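Reviews | Audio and Podcasting | Relationships and Family

Review: The Londix Table Talk Kit for Couples

The Londix Table Talk Kit is a set of conversation materials for married and engaged couples, sold together with a companion podcast. It is intended for use at home, after a meal, and for small groups that meet under the direction of a church or community center. Our office reviewed the kit over one complete cycle in May, using the boxed edition and the standard version of the audio series.

Contents

The box contains 111 printed cards, a leader's booklet, 2 response journals, and an access code for the podcast. The cards are divided into 3 sections: everyday life, conflict, and faith and purpose. Each card carries one opening question and one follow-up on the reverse. The printing is clear and the stock is heavy enough to withstand regular handling. The journals are thinner than we would prefer, and the binding on one copy had begun to separate before the cycle was complete.

The audio series

The podcast is produced by Greteo and hosted by a married couple who have worked in radio for many years. Episodes open with general conversation, move to a listener letter, and end by naming the cards to be used that evening. The hosts are at ease with one another and disagree openly on several occasions. The episode on apologies is the strongest in the series. It deals plainly with the difference between regret and repair, and it allows a silence to stand where many programs would have added music.

Two matters should be noted by group leaders. The episode on in-laws includes a short clip from a television drama that contains strong language, and the notice given beforehand is easily missed. The episode on money assumes that both partners earn a salary, and couples in other circumstances will need to adapt the questions.

Sound quality is good throughout. Levels are consistent between speakers, which matters when a recording is played aloud in a large room. We would welcome written transcripts, particularly for participants with hearing loss. None are provided at present.

Use at home

Most participating couples completed a session in the time it takes to clear the table and finish a cup of coffee. The everyday life cards were received most warmly. Questions on chores, bedtimes, and the handling of telephones at dinner produced more discussion than those on larger themes, and several couples returned to the same card on a second evening.

The conflict section is less even. Some of its questions invite one partner to list the faults of the other, and the follow-up does little to restore balance. The leader's booklet advises couples to set aside any card that causes distress – sound advice, though it would be better placed on the cards themselves. 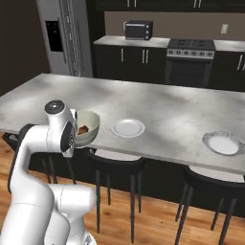

Use in groups

The kit is marketed as suitable for groups of any size. In our view it works best with a small circle. The booklet offers a seating plan, a suggested order of events, and a short closing prayer that may be left out. It gives little guidance on confidentiality, and leaders should agree on terms with participants before the first session.

The access code allows one account only. A group that wishes to assign episodes for listening at home must purchase a separate license. The terms of that license are set out on the inside of the lid, in small type.

Comparison

The nearest alternative known to us is the Triantafyllou workbook, which covers similar ground without an audio component. The workbook is more thorough on conflict and includes a useful chapter on second marriages. It also demands a good deal more writing, and some participants in earlier courses found this discouraging. The Londix kit is the easier of the two to begin, and the podcast gives quieter couples something to respond to.

Recommendation

The Table Talk Kit is recommended for home use and, with the reservations stated, for small groups led by an experienced facilitator. We do not recommend it for couples in serious difficulty, who should be referred to a qualified counselor. A copy of the kit is held in the Gulell lending library and may be borrowed for one cycle at a time. Journals are not included in the loan and must be ordered separately.

Contact the Reviews Desk | Copyright Gulell Media Library. All rights reserved. | Back to top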